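Notebook, data desk - Hakala cross-border project
May, Saturday, start 09.40

Carrying on from the last entry. Plirnlow export reloaded overnight after the encoding fault. Row count now matches the cover sheet from the registry. Old table renamed with the suffix _bad and kept until the story is out. Do not query it.

Aim for today: get the haulage contracts joined to the company records so that the partners in Brendham can start on the calls. They want names by the middle of the week and will not take anything that has only been matched by machine.

Join, first pass. Exact match on registration number only. 283 contracts matched. Most of the failures are leading zeros stripped by somebody's spreadsheet before the file was sent to us. Padded to eight digits and ran it again; the second pass picks up nearly all the rest. What is left has no number at all and will need matching by name and address.

Name matching. Tried the Draller script with the default threshold. Too loose. It joins any two firms that share a town and the word "transport". Raised the threshold, and stripped legal suffixes before comparison and not after, as the script does by default. Much cleaner. Remaining doubtful pairs written to review_pairs, one row per pair, with both source lines quoted in full. Each needs two sets of initials before it goes into the shared sheet. Mine are on the first page only.

Toivo Salminen rang at 11.15. Points from the call:

The Brendham partners have their own list of directors, typed up from paper filings. He will send the scans as well as the list. I asked for the scans first.

He would like one shared spelling for each firm across all the language versions. Agreed: we use the form in the home register, accents included, and the translated name goes in brackets at first mention. I will add a column.

The right-of-reply letters go out from one address, on the same day, in all countries. Nobody sends early. He will draft, and the lawyer sees the draft before we do.

Document store. Text recognition on the scanned invoices is poor below 300 dpi. Ran a test batch of 500 pages with the contrast raised and the deskew step turned on. Amounts are now read correctly in the sample I checked by hand, but the date column still confuses 1 and 7. Dates to be keyed by hand for any invoice we quote. Left the full run going on the second machine, with the log written to the project folder.

Storage: the encrypted volume is nearly full. Moved the raw page images to the 800 GB disk and left the text layer where it was. Search still works - tested with three firm names and one street. The index must be rebuilt if anyone renames a folder, so please don't.
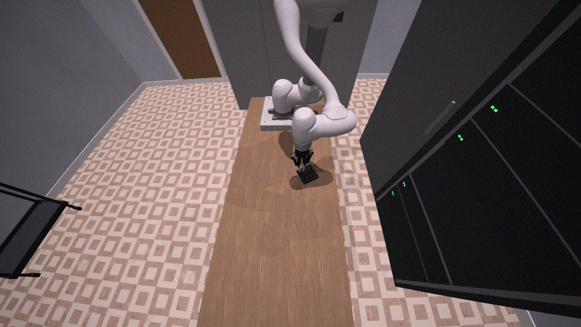 Source log brought up to date to the end of the second batch. Two entries had no note of how the document reached us; I have asked the reporter concerned and marked both as not for use until there is an answer. The log stays offline. If you need a line from it, come and read it at the desk.

Payments table not started. The currency question is still open: convert at the rate on the invoice date, or on the date of payment? The two give different totals for the larger contracts. My preference is invoice date, stated in the method note, with the original amount always shown beside it. To raise on the next call.

14.30. Recognition run stopped on a damaged PDF. Skipped the file, noted its name in the log, restarted from the next one.

To do:
Check review_pairs from page 2 on
Add home-register spelling column
Rerun the join once the Brendham scans arrive
Ask the registry for a fresh copy of the damaged PDF
Write the paragraph on matching for the method note

Stopped 16.05, run still going.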